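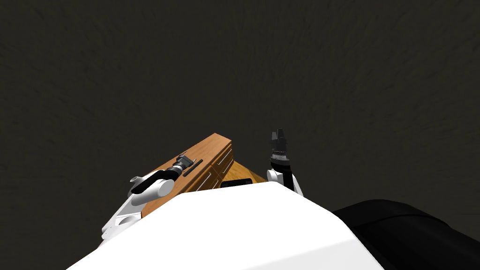
Render: Heriberto Beltrán

The sealer on the workshop slab gave out in July, mostly along the path between the side door and the bench. I had put down two coats of Cimora water-based acrylic and expected more from it. Most of the failure was my own prep. The slab had been troweled very smooth, and I skipped the etch.

A sealer needs something to grip. The simple test is a few drops of water on bare concrete. If they soak in and darken the surface within a minute or so, the pores are open. Mine sat there in beads, in the worn areas and under the shelves alike, so the whole floor had to be opened up mechanically.

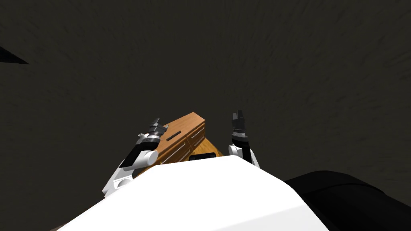

I rented a floor grinder from Porner for a day and ran it over everything, then did the edges by hand with a cup wheel. The rental came to $169 with the vacuum and no damage waiver. Wear ear protection. Overlap each pass by a third and keep moving, especially at the turns, where the head will dig a shallow dish if it stops.

Moisture was next. I taped a square of plastic sheet to the slab overnight and found no condensation at 7 a.m. This is a crude check and says little about what happens in a wet spring, but I was not going to drill for probes in a one-car shop.

For color I used Cillaneck penetrating stain in their darkest brown. A dark floor hides oil and shows sawdust. It also swallows light, and I have since added a second fixture over the bench.
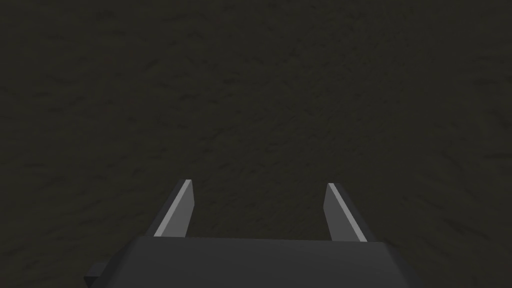

A dark surface with uneven mottling.

The stain went on with a pump sprayer and was back-rolled while wet. Back-rolling evens out the puddles but leaves some variation, more of it where the old patches are. I applied the Yousafzai solvent-based sealer the next evening with the door open and a respirator on. Two thin coats, four hours apart. Thick coats trap solvent and turn cloudy.
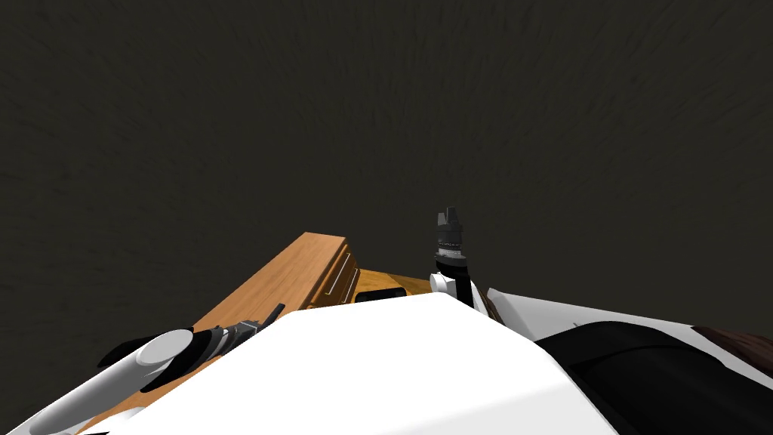

Wood-grain board with two thin silver handles.

I kept foot traffic off for a day and anything on casters off for a week. The drawer units went back last, on felt pads. The strip behind the water heater is still bare, and I will get to it when the tank is replaced.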